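Diary > Work > July

We use cookies to remember your preferences. Accept all / Manage settings

Up far too early and couldn't get back to sleep, so I was in by half seven with a flask of tea and a clear run at the rules document. Two months we've been putting it off! It's the thing Flullach want before they'll let their own people near the arm, and I said I'd draft it because I talk the most in meetings, which I'm beginning to see was a mistake.

I'd got as far as the bit on setting out the table when Kiprono Gachanja wandered over and read it over my shoulder (hate that) and said it was all very nice but could a person who'd never met me follow it? He had a point. I'd written "place the items sensibly". Sensibly to whom? So we sat down and did it properly. Every item wholly on the tabletop. Nothing balanced on anything else. Cups may stand either way up but you write down which. If you nudge something after the run has started, the run is void and you say so in the log, even if it was only a tiny nudge and even if it was me.

That last one caused a row, a friendly one. Mahfuz Gamage thinks voiding a run for a nudge is daft when things get shoved about by the gripper all day long anyway. My view is that the arm shoving things is the arm's business and goes in the record, and me shoving things is cheating. We went round and round on it until the biscuits ran out. In the end I wrote it my way and put his objection in a note underneath, so at least whoever reads it in a year will know we argued.

Then the speed business. The old sheet from Bemier just says "reduced speed when persons are near", and none of us could agree what near was. Kiprono wanted a line on the floor. I wanted a plain rule: if you can touch the table, you're near. You don't need a tape measure for that, and you can't pretend you misread it. Mine won, though he's still muttering about tape.

Also decided, and I'm pleased with this one, that whoever's running things keeps the stop button in reach and doesn't wander off to answer the phone. I did exactly that in the spring. Pongsiri rang about an invoice and I was in the corridor for ages before it dawned on me — went hot all over.

We number every run now, no gaps and no reusing a number when one goes wrong. Run 2386 is still missing from the spring lot and it annoys me every time I scroll past it. We had 50 to get through for the new batch and I'd promised myself we'd do them by the draft rules, no fudging, to see whether the thing could be lived with. Slower, definitely. Mahfuz kept reading the clauses aloud in a judge's voice. But I only had to look something up twice, and both times the answer was there, so hurrah for me.

Still to sort: who signs off a change to the rules, and whether Triridar's checklist gets stapled on the back or quietly forgotten. Fish fingers for tea. Must ring Mum.

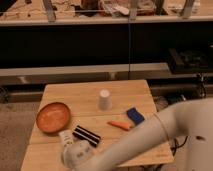
The arm in among the bits and pieces, upside-down cup at the back.

Contact | Copyright | Back to top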